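Cesley Open Day Kitchen Recordings

Data card, version 4

Summary

Wrist camera recordings made during the Cesley open day on 6th December. Visitors watched a single arm handle ordinary kitchen things on a home-style counter, and some of them drove it themselves. The set has 307 episodes. Maintained by Niall Swanson. Send corrections to him through the tracker, with the episode number in the title.

What is in the release

episodes/ one folder per episode, with wrist video and joint log
labels.csv task name, operator type, outcome
splits/ train and held-out lists
CHANGES.txt differences between versions

Operator type is either "staff" or "visitor". Visitors got a short practice run before recording started, and the practice runs are not included. Outcome is "done", "partial" or "stopped". We marked "stopped" whenever staff pressed the stop button, even if the task was nearly finished.

How the day ran

The demonstration was in the Drevanen building, in the test kitchen on the ground floor. The morning was staff only. Visitors took turns after lunch, and the task was picked from a stack of cards. The Clemimby controller was used all day with its speed limit on. The fixed room cameras were switched off, so there is no third-person view.

Tasks

Move a container to the other side of the counter
Set a bowl upright
Pick up a clear plastic part
Place a lid next to its bowl
Open and close a drawer

The clear plastic tasks were added at the request of the Říha group, who wanted more material on see-through objects. They were also the slowest of the day. Grasp points on clear parts were chosen by the operator by eye and are not labeled.

Sample view

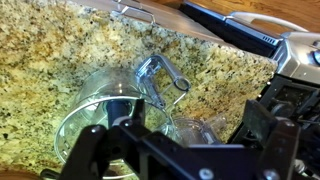
Wrist view, clear plastic task: food processor bowl on its side on the granite counter, gripper in the foreground.

Known problems

Reflections on clear plastic change a lot between neighboring frames. Do not use the brightness values to sort episodes.
Episode 440 is valid. Numbering has gaps where visitors asked us to delete their runs.
Drawer episodes from version 3 had the wrong outcome labels. Fixed in this version.
Audio was removed from all files in February.

Use

Free for research and teaching. Please name the version number in any write-up.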